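4.3 Deferred maintenance of storm drains and the order of repair

The storm drain network of Elolbridge was built in two periods, and this history still decides how the city spends its repair money. The older part, under the Sidar and Negussie districts, consists mainly of brick and clay pipe. The newer part, under Zarkier, is concrete and was laid together with the housing there. The city keeps one budget line for both parts. In the budget documents we studied, the line is called "drainage, general", and it covers cleaning, small repairs and full replacement without separating them.

This has a practical consequence which was mentioned already in Section 3. When a year has heavy rain, the cleaning cost goes up, and the money for replacement becomes smaller in the same year. Replacement work is then moved to the next year, where it competes with new requests. We call this effect crowding by cleaning. It is difficult to see in the yearly reports, as the total of the line changes very little. It becomes visible only when the work orders are read one by one and are sorted by the type of the work.

We sorted 211 work orders in this way. Of these, 106 were for cleaning only, and 82 were for small repairs such as a new grate or the sealing of a joint. The remaining orders were for replacement of a pipe section or of a whole inlet. Orders which combined two types of work were placed in the group of the more expensive type. We are aware that another rule could be chosen, and that it would make the cleaning group somewhat larger.

The distribution among the districts is not even. Sidar receives most of the cleaning orders, which can be explained partly by its old trees and its low position near the river. Negussie has similar pipes and a similar age of the network, but it has fewer orders of every type. We first supposed that its drains were in better condition. The inspection notes do not support this. They describe the same cracks and the same roots as in Sidar, but the notes were less often followed by an order. For Zarkier the opposite can be observed, as there an inspection note leads to an order in most cases, even when the problem described is a small one.

A possible reason is the way in which complaints enter the system. A complaint by telephone is written down by the street department and is sent to the drainage office once a week. A complaint through the city website goes to the drainage office directly and gets a number on the same day. Residents of Zarkier use the website more. The work orders with a complaint number are placed higher in the list, and the list is worked through from the top until the money for the season is finished. In most years this happens in August, before the autumn rain. An order which is not reached by then must be submitted again, and it loses its place.

It should be said that the drainage office did not design this ranking. The list was made at first as a simple register of complaints, and its later use as a plan of work came step by step. The city council approved a written scoring rule for street paving, with points for condition, traffic and location, but the rule does not include drains. For this reason a street in Sidar can be repaved while the pipe under it waits for replacement, and the new surface has to be opened again later. We found 5 such cases in the work orders. The number is low, but each of them was paid twice, first from the paving fund and then from the drainage line, and neither fund shows the full cost.

The bond measure discussed in Section 2 would not change this by itself. Its text gives an amount for "streets and related works" and leaves the division to the yearly budget. If the division follows the present practice, the larger part will go to paving, for which a score already exists and projects can be presented quickly.

Figure 4. Two black gripper fingers in an open position, with a bracket plate with rounded cutouts between them.
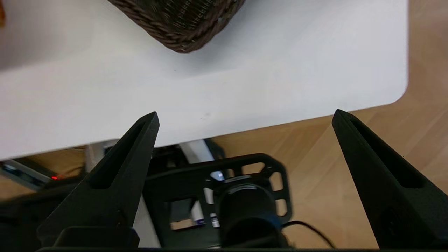 A common score for streets and drains would therefore be needed before the first part of the bond money is divided. The inspection notes could serve as its base, on condition that they are written in the same form in all three districts. We return to the cost of such inspections in Section 5.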